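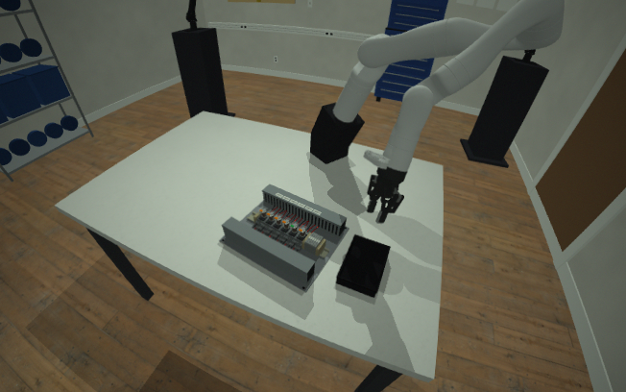

Call for test users - Netanik two-arm cell planner

Netanik is looking for five small workshops to try our planning software for robot cells before its release in July. You build your table, arms and parts on the screen, for example a control panel with relay modules, and check if the grippers can reach.

We ask for two hours per week during the test. You do not need to own a robot, but you should know the wiring of panels well. Workshops in Watley and Haldane are preferred - we can visit you there. Each participant receives 459 euros and keeps the licence.

Please write to the Oseo team at Netanik with a short text about your work.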